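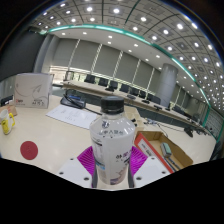

COVHAM - On the morning when I first visited Wulturlow, the kitchen had been working since five and the dining room was still dark. Olga Loureiro was standing over a pot of fish heads and did not look up when I came in. "If you want to talk, you must peel," she said, and she pushed a bowl of garlic to my side of the table. So the first hour of our interview was made with garlic under my fingernails, and I have no notes from it.

Wulturlow has 16 seats. It occupies the ground floor of a former chandler's shop, on the street which goes down from the market to the harbor, and it serves one menu each night, at one time. People who arrive late begin with the course the others are eating. The food is difficult to name. Loureiro grew up in a Portuguese family of bakers, and her partner in the business, Mei-kuen Tang, learned to cook from an aunt who sold noodles from a cart and later from a narrow shop with five stools. When they opened, they did not try to make a single cuisine from two. On most evenings the dishes simply take turns.

A dinner in June started with a small bowl of clear broth, very hot, with one clam in it and some drops of green oil. After this came salt cod, pulled in threads and fried with egg and thin potatoes, as it is eaten in many Portuguese homes, but here with pickled mustard greens on the side. Then noodles, pulled by Tang at the end of the counter while the guests were waiting. Then a piece of mackerel with a black, sour sauce that I could not understand at all until I had finished it, and then I wanted more.

"The mackerel is the oldest dish in the house," Tang told me. "We cooked it before we had a house."

The two women met in the kitchen of a hotel outside the town, where both were employed on the breakfast shift. Breakfast cooks are finished at noon, and in the afternoons they began to cook for each other in the apartment that Loureiro was renting above a shoe repair shop. The apartment had two burners and an oven whose door had to be closed with a chair. They invited colleagues, and the colleagues brought their neighbors. After one year they were borrowing the hall of a rowing club on free evenings, and charging only what the fish had cost.

Craig MacBrayne was at one of those dinners. He had inherited the chandler's shop from his father and was using it to store boats that he was not repairing. He remembers a soup of turnips and dried shrimp, and that he asked for the recipe and was refused. Some months later he offered them the building, on a lease which he describes as "friendly, but not stupid." He moved the boats to a shed. One of them did not fit, and it stood for the whole first winter in the yard behind the kitchen, where Loureiro used to sit in it to smoke.

The first winter was not a good one. The partners had decided to serve lunch and dinner, with a card of many dishes, and they had counted on the people who work in the harbor offices. The harbor offices have a canteen. There were days with three guests, and Loureiro still speaks with real pain about the quantity of octopus that the staff had to eat in January. In February they closed for two weeks and talked. Tang wanted to cook fewer things, and Loureiro wanted to sleep. The single menu was the result, and lunch was never offered again.

What saved them, in the opinion of both, was the broth. I-hsuan Chuang came to the kitchen that spring, at first to wash dishes three nights a week while she was finishing a course in accounting. She had the patience for slow work, and she began to look after the stockpots when the others had no time. She has now been in charge of them for so long that her broths have their own shelf in the cold room and her own handwriting on the lids. She makes five of them every week. The fish broth is made in the morning and used the same evening. The chicken broth takes a night. There is one from ham bones and dried tangerine peel that she will not discuss, and for which people come, I was told, by ferry.

"Everybody asks me how many hours," Chuang said. "The hours are easy. You have to be in the room, that is the difficult part. A pot can change when you go to answer the phone."

She did finish the accounting course, and she also keeps the books now. It was she who calculated that the restaurant could pay its people a normal wage only if the guests paid before they came. Since then each seat is bought in advance, at 125 for the evening, with tea included and wine not. Some regular guests from the rowing club days were angry about this, and a few have not returned. Loureiro is sorry about them. She also says that she has not thrown away an octopus in a long time.

There is a second arrangement, less well known, for which one has to ask. On the last evening of each month the price is 70, the menu has only four courses, and the seats are kept for people who live in Covham itself. The dishes on those evenings are often the better ones, in my view, perhaps because the cooks are more free. I ate a pork and clam stew that night with cubes of fried turnip cake in place of the usual potatoes. The cake had taken up the sauce and was still crisp at its corners. An elderly man next to me asked for a spoon, then for bread, and at the end he was using his finger.

Not everything on the table is a success. I had a custard tart filled with salted egg yolk, of which Tang is proud, and I found it heavy after so much food. The room is loud, because the ceiling is low and the walls are bare brick, and if you are placed near the kitchen door you will receive a cold wind on your neck each time somebody goes out to the yard. The stools at the counter have no back. For a dinner of almost three hours this is a long time to sit straight.

The wine is chosen by Yung-ching Leung, who came from a much bigger restaurant and says that he needed some weeks to accept that there is no cellar. He has two cupboards and a part of the corridor. His list fits on a single page, with many whites from the Atlantic coast, a few light reds that he serves cold, and a dry cider he buys from a farm to the north. With the mackerel he pours a small glass of old sweet wine, and most guests look at him with suspicion. He waits near them until they have tasted it. He also takes care of the tea, and here he is more strict than with the wine. Each pot is weighed, and he will not bring milk.

In the afternoon, before the service, the whole staff eats together at the counter. On the day I was there it was rice with fried eggs and whatever had remained of the greens, and a jar of chili paste that went from hand to hand. The talk was about a fish seller who had raised his prices, and about whether the yard could be given a roof. MacBrayne came in by the back door, took a plate without asking, and said that the yard could have a roof if somebody other than him was going to pay for it. Nobody answered him. Leung gave him an egg.

A larger place has been offered to them more than once. The last offer was for a floor in a new building by the ferry terminal, with a terrace and a kitchen three times bigger. Tang visited it alone, and walked from the stove to the door, and then from the door to the farthest table. She told the agent that the noodles would be dead when they arrived. Loureiro was, I think, more tempted than she wants to admit. She mentioned the terrace to me twice.

For the moment they are making a smaller change. From the autumn, Chuang's broths will be sold in jars from the side window of the shop in the mornings, to be carried home and eaten with whatever people have. The window was painted shut many years ago, and MacBrayne has promised to open it. When I left, late, with the smell of tangerine peel in my jacket, he was outside with a lamp and a small knife, cutting slowly along the edge of the paint, and Loureiro was telling him that he had begun on the wrong side.

Wulturlow serves dinner only, at one sitting. Seats are sold in advance. Guests who do not eat pork or shellfish should write before they book, as the kitchen cannot change the broths on the same day.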